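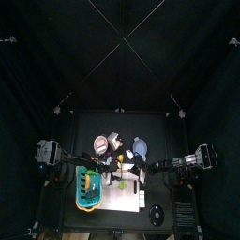 Re: Two-arm table build, black tent version

tirnimen
Posted May 2022
OK so the tent stays up! Black fabric all the way around, and the two cords crossed over the top did more for the sag than my extra poles ever did. Basket on the left, cutting board in the middle, same as before. Total so far is $1,102, and I still owe my brother for the brackets.

rulard_shop
Looks good, but I'd lose the black tabletop. Black arms on black and your depth gets mushy. I went to light gray and my missed grabs dropped to 30 out of 120.

tirnimen
I tried gray for a week and the glare was worse. Not going back lol

Damgaard
With rulard on this one. Also way too much stuff behind the board. Start with the lemon and the banana, add the pink container later.

Tihomir Nedeljković
Disagree, clutter is good for it, my kitchen never looks tidy either. I'd worry about those cables by the right wrist camera. Mine snagged at 35 degrees of roll. Velcro them to the forearm?

tirnimen
Velcro's ordered. Will post again in June, the clutter stays till then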